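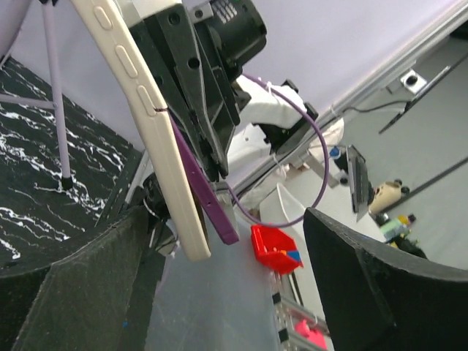

Plestholm Site Managers' Forum
Scaffold hire: notice period for extensions

DEngelbrecht_Cesside
Members are asked for their views on extension notices. Our hire agreement for the Tejada depot requires written notice 20 days before the end of the hire. The supplier has now charged £159 for a notice received late. Is a charge of this kind usual?
Dineo Engelbrecht, Cesside

kerbline59
It is usual. The charge should be set out in the schedule of rates. If it does not appear there, I would decline to pay and ask for a corrected invoice.

northgate_plant
I do not agree with kerbline59. Many agreements allow the supplier to recover administrative costs under the general terms, whether or not a figure is given. Please check those before refusing payment.

kerbline59
A general term does not entitle a supplier to choose any sum it wishes. We disputed a similar item on the Nakitz contract and it was withdrawn.

northgate_plant
That was one supplier. Withholding payment may put the next inspection visit at risk.

DEngelbrecht_Cesside
Thank you both. The schedule gives no figure. I have written to the supplier asking which clause it relies on, and the scaffold remains on hire until the end of February.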